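Print this page | E-mail this page

Search this site: enter keyword Go

Visit report: bread tables and basket work at the Plornik open day
Friday, October 22, 2021

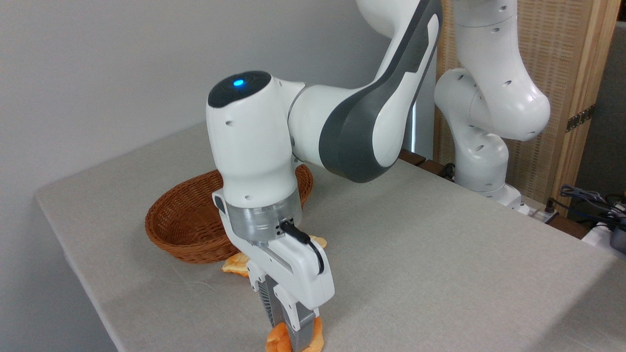 What kind of basket is best for serving bread at the table?
A shallow one with a wide opening and a close weave. Bread can be picked out without digging, and fewer crumbs fall through onto the cloth.

That question came up more than any other during the day, mostly from people who run small dining rooms. I went with Peter Procházka, who buys tableware for the Cadirora guest houses. We arrived at 9 and had the first hall nearly to ourselves until the coach parties came.

Plornik occupies the old dairy building behind the station. The front half is given over to table settings and the back half to stock. The open day is free, but you have to sign in and wear a badge. Parking is poor. We left the car by the church and walked.

The table with the light gray cloth and the brown woven basket was the one I went back to. It is an oval basket, reddish-brown, with fine strands, and the orange bread-like pieces lay on the cloth in front of it. Gray is a practical color under bread. White shows every mark by the end of lunch, and dark cloth shows flour. I had been thinking of ordering cream for our own tables and have now changed my mind.

Vlastimil Dvořáček gave the talk on care. He has handled wicker for the firm for many years and kept to the point. His advice was to shake the basket out after each meal, brush it with a dry brush once a week, and wipe it with a damp cloth only when it needs it. It should dry in the open air, away from a radiator. A liner should be washed separately and put back only when the basket is fully dry. He does not recommend varnish on anything that touches food.

He also talked about size. Most dining rooms buy baskets that are too deep, and the bottom pieces come back to the kitchen squashed. For a table of four he suggests a basket that holds 5 pieces in one layer.

After the talk we were taken through the stockroom. Plornik keeps 600 bread baskets on the shelves and can get another 1,000 from the Mudano warehouse, usually within two weeks. The shelves are labeled by shape and then by color - easy to follow, though the aisles are narrow and two people cannot pass with a cart.

Lunch was soup and rolls in the side room. The soup was good. The line was long and there were not enough chairs, so we ate standing up.

Peter placed an order for the oval shape in two sizes. I took the price list and a cloth sample home. The Escobedo stand had closed by the time we reached it, so I cannot report on their linens.

The next open day is planned for March. Sign-in is at the side door, and the front entrance is for deliveries only.

Back to top

Contact | Copyright | Print this page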